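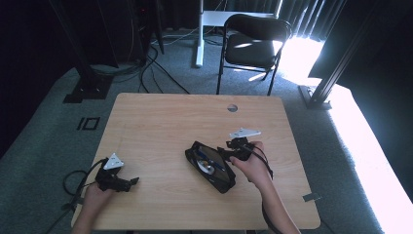
Nazmiye wrote to me that a month is too long to wait for a bus timetable, and that Lillico used to print theirs before the change came in. She has a point. The new 14 started in January and I rode it for weeks before I saw a printed copy at any stop.

The route itself is fine. It leaves Wundham by the library, goes up past the school and gets to Brosach in about 35 minutes if the lights are kind.

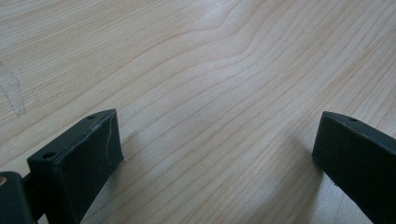 What I miss is the old stop by the bakery. The new one is on the far side of the hill, and my knees notice it on the way home. Lambros drives now and says he won't go back.

I still take the early one most days. It's quiet, the heat works, and I can get through a chapter before the school kids get on.

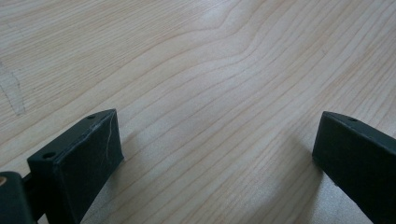 The fare went up too, but a weekly pass still costs me less than parking. I'll keep buying it through the winter and see.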